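Library hours and the Flekadside branch

From November the Flekadside branch library will open on two evenings instead of one, and will close an hour earlier on the other days to make up for it. The total number of opening hours stays the same. The new times are on the door and on the back page of this newsletter.

The change follows the survey that went out with the spring issue. Most people who filled it in wanted to be able to call in after work, and the parents of school-age children wanted somewhere warm to sit between the end of clubs and the bus home. The last bus to Wembridge leaves from outside the branch at 7.40 pm, so the late closing has been set at 7.30 pm.

Some other things to note while we are on the subject.

Reservations can now be collected from either branch. Ask at the desk when you place the order, or tick the box on the website. Books sent across from Wembridge come over in the van with the post, so allow a few days. There is no charge for this.

The large print shelves have moved to the ground floor, next to the newspapers. Talking books are still upstairs for now - if you can't manage the stairs, ring the bell by the lift and someone will bring a selection down. Florin Coman has put together a printed list of the talking books, which you can take home and mark up.

The local history room is shut while the damp in the outside wall is dealt with. Watkins, the builders, have had the guttering off and found the brickwork behind it in a worse state than the survey said. The 3,000 photographs and glass slides kept in there have gone to the store at Wembridge and can be seen by appointment. The parish maps are with them. The card index has stayed at Flekadside and is behind the main desk.

Fines on children's books ended last year and are not coming back. If you have had something at home for a long time, please just bring it in. The returns slot is open day and night, but please don't push board books or jigsaws through it - they jam the flap.

The reading group is still on Grurka, the long one about the salt traders, and will carry on with it until the new year. Spare copies are at the desk. Brândușa Filip is running the group for the winter and new members can turn up without booking.

Comments on the new hours can be left at either desk or sent in to the newsletter. 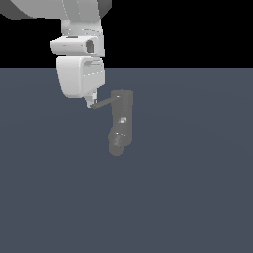 Aurelia Barbu writes: The later closing will suit me, but could the branch keep one early morning as well? I used to go in before my shift, and under the new times the doors open after I have started work. I would also like to know if the study tables upstairs will be in use until 7.30, or if that floor will be cleared first as it is now.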